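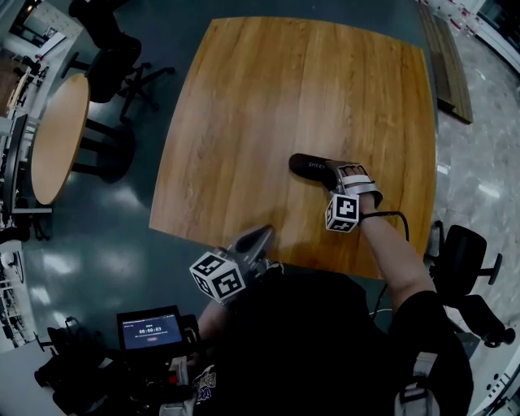 Why does a laptop rebuild stop at the driver step when the same image worked last month? In my case the boot image had the old network driver in it, so the machine lost its connection as soon as it went looking for the driver package.

I look after the computers at the Tulholm office, and in July we changed our standard laptop from the Monach to a newer Calatov model. The first 6 arrived on a pallet and 3 of them failed at exactly the same spot. The error on screen was no help. The log said it couldn't find a distribution point, which sent me off checking boundaries for most of a morning.

The boundaries were fine. Those 3 had a different network chip from the others, with the same model name on the lid. I pulled the driver out of the vendor's download — 900 MB for one small file — and added it to the boot image, then updated the distribution points and made a new USB stick. The old stick still has the old boot image on it, so don't reuse it. I did, twice.

Sequeira, the company that supplies our laptops, has since told me the chip can change partway through an order. I now press F8 and run ipconfig on one machine from each box before starting the rest. There are 4 more boxes due, and I haven't labelled the sticks yet.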